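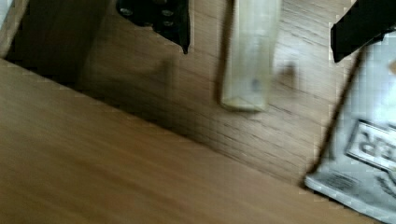
Spent the whole morning on the gripper budget and I'm still not done with it. Griet wants one number for the year by the end of February, and I keep giving her three! The fingers are the easy part - a spare pair from Clirnari is 245, and I want two pairs on the shelf. What I keep going back and forth on is the test items. We practice on whatever is lying around, like that crumpled white and gray package with the big black ER on it, and the wrinkly, shiny stuff is just what I want more of. So I've put down 600 for packaging and odds and ends, and Trevor will say that's a lot of money for trash (he said it last year too).

Then there's the second wrist camera. Mahsa thinks we should wait and buy a better one, and she's probably right, but the blur when the arm moves fast drives me nuts. I asked Tirham for a quote and they said 14 days, or 15 if I want the mount included. Fine, include the mount.

Moved the new bench to next year's list. The wood one is holding up and I like it anyway. Must call Sum-yee about shipping before lunch tomorrow.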